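Robotics club update, because I can't keep this to myself!! Ki has new fingers and the whole Plellstead crew is a little in love

We've got 289 demos recorded so far and we want 600 before the January meet. Everybody takes a turn with the hand-held gripper, 10 tries each, then you pass it on (and yes, people argue about who's next)

Kaja Lukoševičius did the redesign. Six versions! I liked number four but she was right to keep going, the bevel on this one is so clean

Tonight's job is reaching in nice and slow with the jaws wide open. Harder than it sounds, my wrist wants to rush every time
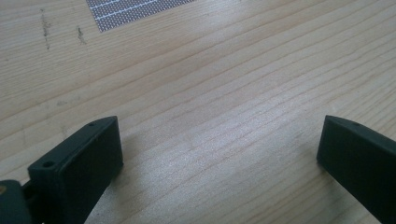

Fingers open, bare wood between them

More tomorrow, I've got dibs on the first turn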